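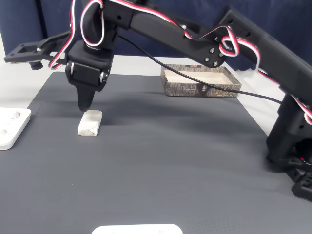
Birthe thinks the second act is ten minutes too long and told me so before I had my coat off. She had read it through on the train and timed it. I said we would hear it aloud first and cut afterwards, and she said fine, but she had already put pencil lines down the side of four pages.

Diary > Rehearsals > Imley

1 Sep 2022

First full read of Imley. Everyone was there by ten except Edmund, whose bus was late. We started without him and I read his part, badly, until he came in halfway through the harbour scene and took over from the right line without being told where we were.

The play is better out loud than I feared. The opening is still all explaining. Two sisters talk about a house they both know perfectly well, and you can hear me telling the audience things. Grethe did what she could with it. She has a way of throwing a line away so that it sounds like something said over washing up, and it got us as far as the letter. After the letter it moves by itself.

Birthe is right about the second act. It ran to 74 minutes, and the first was nowhere near that. The long speech about the father's boat has to lose half its length. I wrote it in one evening in the spring and have been fond of it ever since. Edmund likes it as well, but it is his speech.

Lunch was soup from the place on the corner. Jordan Bloxham rang while I was eating to say that Udness will have us for a week instead of three nights, if we can live with their lights as they are. The house there seats 300. We have never played to more than 70 in a room, and I do not know whether Grethe's quiet way of doing things will carry to the back. I said yes. I should have asked about the dressing rooms and whether the stage is raked. Must ring back.

In the afternoon we did the quarrel three times. The first time was too loud. The second time they both went very careful and it died. Before the third I asked them to sit down for it, at opposite ends of the bench, and keep their coats on. Much better. Grethe laughed at the line about the spoons, a real laugh, and Edmund waited for her to finish and then went on, quite cold. I have written that into the script.

Amparo Rivadeneyra came at four with costume drawings. The brown coat is lovely. The mother's dress is too good for someone who has not bought anything new in years, and Amparo agreed and said she would find something second-hand and take it in. She has spent 618 so far, shoes included. There was a question about hats which we did not settle.

Gakis have still not answered about the music. I would rather have the plain fiddle tune anyway, played live from the side, but then we need a player for the whole run, and that is another wage and another bed at Udness. Grethe's cousin plays. I have not heard her.

Walked home by the canal and cut the boat speech in my head. At my desk it was harder. Got rid of the storm, kept the part where he counts the ropes, then put two lines of the storm back. It is shorter by a page. Birthe wants the ropes gone too. I will let her hear it tomorrow with the ropes in.

Call is at half past ten, act one only. Take the spare scripts, the kettle lead and Edmund's glasses, which he left on the piano.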